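Why Robots Have Rules

Print this page | E-mail this page

Robots can be strong and fast, and they don't get tired. They also can't tell when they are about to bump into you, unless somebody has built them to notice. So people who work with robots follow rules, a bit like the rules for crossing a street.
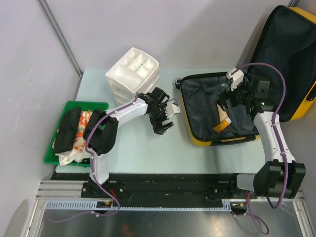 Some rules are written down in long documents called standards. A standard is a list of things that people have agreed on, so that a robot built in one country is safe to use in another. Engineers, factory workers and safety experts all help write them. It can take years.

Rule 1: Give the robot its own space

A robot arm can swing out farther than you might think. Workers measure how far it can reach and mark that area or put walls beside it. When the arm is moving, people keep their hands and heads out.

Rule 2: Have a stop button

The emergency stop is a big red button that is easy to hit. Liesbeth Mulder checks robots at a company called Drirnen. She presses every stop button before work starts in the morning. "If the arm keeps moving, we don't use it that day," she says. Last year she tested 68 robots, and two of them had to be fixed.

Rule 3: Slow down near people

A robot that works close to people has to move slowly and push gently. Even a soft bump can hurt if the robot is holding something sharp – so the rules look at what is in the gripper as well as the arm.

Rule 4: Keep cables tidy

Arms need power, and that means cables. A cable has to be long enough for the arm to bend, but it must not catch on things. Someone should look it over often for worn spots.

Rule 5: Write things down

Every problem goes in a logbook, even a small one. Nuno Amaral, who repairs robots, has some 2000 notes in his. He reads the old ones when a robot starts acting strangely.

Words to know

Gripper: the part of a robot that holds things.
Standard: a set of rules that many people agree to follow.

Print this page | E-mail this page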